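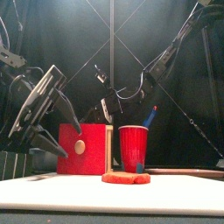
Frequently Asked Questions: Suspected Gas Explosion at the Ratow Bus Depot

Last updated: Thursday, September 1, 2022
Reading time: 6 min

The Ullanon District Office of Public Safety has prepared the following answers for residents, businesses and bus passengers affected by the explosion at the Ratow depot in August. The inquiry is still open, and some answers may change.

What is known about the explosion?

The explosion took place in the maintenance wing of the Ratow depot shortly before the start of the morning service. It brought down part of the roof and broke windows on both sides of Gough Street. Four people were injured, all of them depot employees. Three were treated and sent home the same day. The fourth remained in the hospital for further care and has since been discharged. There were no deaths.

Has the cause been confirmed?

No. The fire investigators' preliminary view is that gas collected in an enclosed service area and was ignited by electrical equipment. Samples and damaged parts have been sent for laboratory testing, and the inquiry will not issue a finding until the results have been reviewed.

Was it an attack?

The police have stated that they have found no evidence of an explosive device. They have not closed their part of the inquiry, and they continue to interview people who were near the depot that morning. Residents may see officers returning to Gough Street and the surrounding blocks. The reason is routine follow-up work and does not point to a new threat.

Several messages shared online have named groups or individuals as responsible. None of these claims has been supported by the police. The District Office asks residents not to pass them on.

Why were homes evacuated?

The fire service set a safety zone of 400 meters while the gas supply was shut off and the remaining fuel tanks were checked. A total of 429 households were asked to leave. Most were able to return the same evening. Residents of the two apartment buildings directly facing the depot returned later, after structural engineers had inspected the stairwells and outer walls.

Is it safe to go back into my building?

All buildings within the former safety zone have been inspected and given a colored notice, which is posted at the main entrance.

- Green: the building may be used as normal.
- Yellow: the building may be used, but the areas listed on the notice must be kept closed.
- Red: entry is not permitted without an escort from the fire service.

At the time of this update, the only red notice in force applies to the maintenance wing of the depot itself. If the notice on your building is missing or cannot be read, contact the District Office before making any assumption about its status.

I have noticed new cracks in my walls. What should I do?

Take photographs, note the date on which you first saw the cracks, and request a second inspection. There is no charge. Fine cracks in plaster are common after a pressure wave and are often harmless, but doors or windows that no longer close properly should be reported without delay. Please do not begin repairs to load-bearing walls until the inspector has visited.

What should I do if I smell gas?

Leave the building, do not use light switches or open flames, and call the emergency line from outside. Do not wait to see whether the smell goes away. The pipes under Gough Street have been pressure-tested and put back into service, but every report is treated as urgent.

Can I claim for damage to my home, vehicle or business?

Yes. There are two routes, and you may use both, provided that the same loss is not paid twice.

The first is your own insurance. Notify your insurer as soon as you can and ask for a reference number. The second is the district hardship fund, which offers a single payment of up to $800 per household for urgent costs such as temporary glazing, replacement of spoiled food and short-term lodging. Small businesses inside the former safety zone may apply on the same form, using Part B.

Applicants need proof of address and receipts where these are available. If receipts have been lost, a signed statement will be considered. Payment from the fund is not an admission of liability by the district or by the depot operator, and it does not affect your right to bring a claim in court.

I rent my home. Do I still have to pay rent for the days I was evacuated?

This depends on the terms of your lease. The District Office cannot give legal advice in individual cases, but the tenant advice desk at Ponda Hall can review your lease and explain your options. Tenants may apply to the hardship fund in their own name and do not need the landlord's consent.

Which bus services are affected?

Buses normally kept at Ratow are being run from the Ponda yard on the north side of the district. Early departures are subject to delay - mainly the first two runs of the day - as vehicles have farther to travel before entering service. The stop outside the depot gate is closed. Passengers should use the stop at the corner of Gough Street and the market square. Tickets and passes remain valid on all replacement services.

When will Gough Street reopen fully?

Foot traffic is permitted on both sidewalks. One lane is open to residents, deliveries and emergency vehicles. The second lane will stay closed until the damaged section of the depot roof has been taken down, and no date has been set for that work. The contractor must first obtain the investigators' permission, as the wing is still being treated as evidence.

I saw or recorded something that morning. Whom should I tell?

Please contact the police witness line, even if you think the information is minor. Recordings from phones, door cameras and parked vehicles are all of interest, including those made well before the explosion. Keep the original file and do not edit or shorten it. Statements may be given in confidence, and an interpreter can be arranged on request.

Is support available for people who are distressed?

Yes. Counselors are available at Ponda Hall on weekday afternoons, and no appointment is needed. Parents who are concerned about a child's sleep or behavior may also speak to the child's school, which has been given the contact details of the counseling service. Depot employees have access to a separate service through their employer.

Will the findings be made public?

The final report will be published in full, except for personal details and any material that must be withheld for legal proceedings. A public meeting will be held after publication - questions may be submitted in writing beforehand or put from the floor. The district council has also asked the depot operator for its maintenance records and gas safety certificates, and will decide separately whether to release them.

How will I know when this page has changed?

The date at the top of the page is changed with each revision. Printed copies are available at the Ullanon District Office and at Ponda Hall, and large-print copies can be requested at either front desk.

4 comments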